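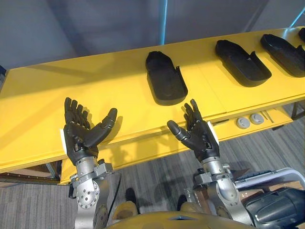 Conach is the pose estimation and arm planning software written for our capstone project at Wendulside. It takes images from a head camera and a wrist camera, estimates where each tray lies on the table, and produces a motion for whichever hand is better placed to reach it. The trays are hard to tell from one another and hard to segment from their own insides. They are matte black, shaped like the sole of a shoe, with low raised sides, and on the yellow table they sit in a row that runs away from the robot, so the far ones appear smaller and at a sharper angle than the near one. The hands are black as well. Most of the work in this report follows from those facts.

Report submitted 26 October 2024

1. Scope

The project covered three pieces of software: the tray detector, the hand selector and the replay tool. Low-level joint control was supplied with the platform and was not modified. Finger control was limited to a small set of stored hand shapes, and no attempt was made to learn new ones. The original proposal also included stacking the trays, which was dropped in May when it became clear that the detector would take longer than planned.

The code is divided into two processes. Narnance handles everything to do with images and publishes a list of tray poses with a confidence value for each. Conach proper subscribes to that list, keeps its own record of the table and sends joint targets. Keeping them separate meant that either could be restarted without the other, and it made recorded runs much easier to debug.

2. Tray detection

The first detector used a colour threshold. Yellow pixels were labelled as table, dark pixels inside the table region were labelled as candidates, and an outline was fitted to each candidate. With the arms parked well back this was adequate. Once a hand came over the table, the hand and the nearest tray merged into a single dark region and the outline fit returned a shape that matched neither.

The second detector, which is the one submitted, removes the robot from the image before any fitting is done. Joint angles are read at the time stamp of the image, the arm and hand models are projected into the camera view, and all pixels covered by the projection are marked unknown. Unknown pixels neither support nor count against a tray hypothesis. The outline fit then works on whatever part of the rim remains visible.

The projected mask has to be larger than the true silhouette. The arm model contains the rigid links only, and the cables along the arms are not in it. We grew the mask by a fixed margin of 30 pixels, chosen by trial. Smaller margins left slivers of cable which the fit treated as rim. Larger ones hid too much of a tray when the thumb was near it.

A tray lying flat has an outline that is nearly symmetric about its long axis, and the fit will sometimes return the correct position with heel and toe exchanged. The rim notch was used to break the tie where it could be resolved. Where it could not, both headings were passed on with equal confidence and the planner was left to deal with it.
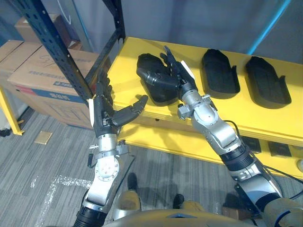 Why not put a printed marker on each tray and skip the outline fit?
A marker would fix the heading problem, but the finger positions in our stored hand shapes would cover it for much of the approach, and the supervisor wanted a method that would carry over to unmarked parts.

Trays that are not lying flat are a separate case. The outline model assumes the rim is parallel to the tabletop, and when a tray is tipped on its side the fit either fails or converges on something too narrow. Narnance tests the ratio of width to length after fitting and rejects anything outside the expected band. A rejected object is still reported, with position only, so that the planner will keep the arms clear of it. It cannot be chosen as a target.

3. Hand selection

Each tray pose is scored once for the left hand and once for the right. The score combines the distance from the present wrist position, the margin to joint limits at the end of the motion, and a penalty if the planned path passes through the space in front of the other hand. The lowest score wins. Scores are recomputed only when both arms are stationary. An earlier version recomputed them continuously and would change its choice partway through an approach, since the moving arm hid part of the target and lowered its confidence.

The penalty term needed the most tuning. Both hands wait palm up near the front edge of the table with the thumbs toward each other, so a small sideways motion of either one brings the thumbs close together. With the penalty set low, the planner would accept paths that the collision checker then refused, and the run stalled. With it set high, the planner left trays in the middle of the table unassigned. The submitted value is 7, in the units of the cost function, and it has no physical meaning beyond that.
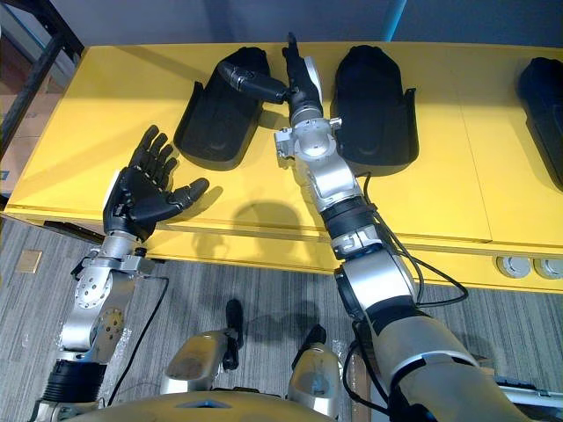 Collision checking uses a simplified shape for each link: capsules for the arms, a box for each palm, and a capsule for each finger. The thumb was at first folded into the palm box, as it was assumed to stay close to it. This was wrong for the open hand shape, where the thumb extends well past the palm, and the thumb now has a capsule of its own. The table is modelled as two slabs so that the lower step is treated separately from the main top.

When two headings arrive for the same tray, the planner evaluates both and prefers a path whose first portion is common to the two. The arm moves along that common portion and stops. Another image is taken, and if the ambiguity has cleared the remainder is planned normally. If it has not, the tray is skipped and placed at the end of the list.

4. Wrist view

The wrist camera is used over the last part of the approach, when the head camera's view is most likely to be blocked. It sees a good deal of the robot's own hardware at close range, and this hardware does not move relative to the lens. A fixed mask was therefore drawn by hand and stored with the calibration file. The mask must be redrawn whenever the camera is remounted, and there is no check in the software that this has been done. There should be.

Shadows were the larger problem. The colour threshold inherited from the first detector labelled a shadow on yellow as dark, and the resulting false edges were long and straight enough to attract the fit.
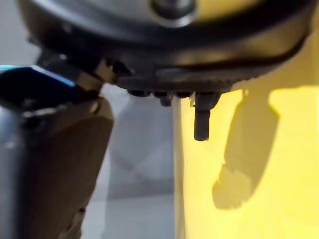

The fix was to work on hue first and brightness second. Yellow in shade keeps most of its hue, while the black plastic has no reliable hue at all. Pixels with a yellow hue are labelled table at any brightness above a floor value, and only the rest are tested for darkness. Pale areas beyond the table are labelled as background by the same test. The method depends on the table being a strong colour and would have to be replaced for a grey or white one.

5. Replay tool

All image and joint messages are written to disk through Org, a small logging library left by a previous student group. The replay tool reads these logs and feeds them to Narnance at the original rate or one message at a time. The set used for tuning contains 2995 head camera images. Every change to the detector was run against the full set, and any image whose pose list differed from the previous version was saved for inspection.

Org stamps messages on arrival, not at capture. The robot mask was consequently misplaced whenever an arm was moving quickly, and for some weeks we took this for a calibration error. The capture time is now copied into the message body by the camera driver and Org's own stamp is ignored. Logs made before that change can be replayed but should not be used to judge the mask.

6. Remaining faults

Tipped trays cannot be recovered. The stored hand shapes do not include one suitable for turning a tray over, and the detector does not estimate tilt.

If a tray is pushed while it lies entirely inside the unknown region, the planner keeps the old pose until the arm withdraws. A timeout was tried, but it caused trays to vanish from the record during ordinary slow approaches. The timeout code is still in the repository, disabled by default.

The fixed wrist mask and the mask margin are stored in separate files with different naming rules. Anyone continuing the project should merge them before adding a second camera mount.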